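Features Homes Food Garden Shop Subscribe
Magazine > Homes > Table Talk

The Loud Tablecloth Is Back

April 10, 2018

Start with the table, they always tell you. Good table, then you dress it. Mỹ Đinh does it the other way around. Cloth first. Table later, if at all.

She sells printed tablecloths from a shop called Jindico, one long room with a bell on the door and not enough shelves. Everything folded, stacked, labeled in pencil. Botanical prints by the window. Fruit in the middle. Paintings at the back, because people who want a painting will walk for it.

"Nobody whispers at dinner," she says. "Why should the cloth?"

Fair enough. For years it was plain linen, oatmeal, gray, the color of a wet sidewalk. I own 4 of them. They are very nice and I couldn't tell you which is which. Then last November a friend put lemons all over her dining table, big ones, and we stayed until one in the morning. Maybe it was the wine. I blame the lemons.

So what to buy, and how do you live with it?

Scale is the first thing. Small prints go to mush once there are plates on top. Big prints survive. A flower the size of a serving dish still looks like a flower when there's a bread basket sitting on half of it, and the rest goes wandering off between the glasses. Mỹ unfolds everything all the way for customers, right out to the corners, even if it takes her ten minutes to get it back in the stack. You can't judge a cloth from a folded square. I tried. Bought a poppy print that way and got mostly stem.

Color is next. People get nervous here and they shouldn't. A strong background does a lot of the work. Yellow on white can look like a picnic. Yellow on turquoise looks like you meant it.

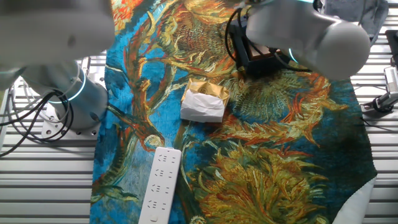 The sunflowers are the ones everybody asks about. Van Gogh style, thick swirly strokes, gold and ochre and burnt orange with olive green in the stems, all on that blue. Stems and petals run on the diagonal, which helps more than you would think – there's no obvious right way up, so whoever sits at the side doesn't get the back view of the bouquet. And the table underneath hardly matters. Slatted metal, scratched pine, the folding thing from the garage. Leave a strip of it bare down each side if the cloth comes up narrow. Looks fine. Looks better than fine, on metal, where the gray calms it down.

Plates: white, or one color picked out of the print. No pattern. Mỹ lets her mother break this rule and no one else. Rakier makes a plain stoneware plate in a dull green that goes with nearly every flower cloth I tried, and Isby has a cheaper one, a little thinner, chips if you look at it wrong. Skip the flowers in a vase. You have flowers.

Napkins plain too. I used 2 old dish towels cut in half and hemmed badly. Got compliments.

Now wrinkles. A big cloth comes out of its packet with fold lines like a road map, and the edges never want to lie down. You can iron it, on the back, low heat, and test a corner beforehand. Or put it on the table the night before and mist it with a spray bottle, then smooth outward with your hands. Mỹ mists. I iron, then get bored halfway and put the salad over the bad part. A busy print forgives a few ripples along the edge anyway. Plain linen never forgave me anything.

Stains, same story. Turmeric on an ochre petal is just more petal. Red wine on the turquoise, less so – blot it, cold water, don't rub. Wash cold, inside out if it's a round one with a lining, and dry it in the shade. The blues go first in the sun. Mỹ has one from her aunt's café, Ngô, that spent two summers by a south window and its now the shade of weak tea down one side. She won't sell it. She uses it for birthdays.

As for size, measure your table and add a hand's width all around for every day, two for company. Longer than that and somebody's knee takes the gravy with it. Kids, dogs, go short.

One last thing she told me while I was paying, a cloth with pears on it, I hadn't planned on pears. Wash it once before the first dinner. New ones are stiff and the glasses slide. I forgot, of course, and spent teh whole soup course holding on to mine.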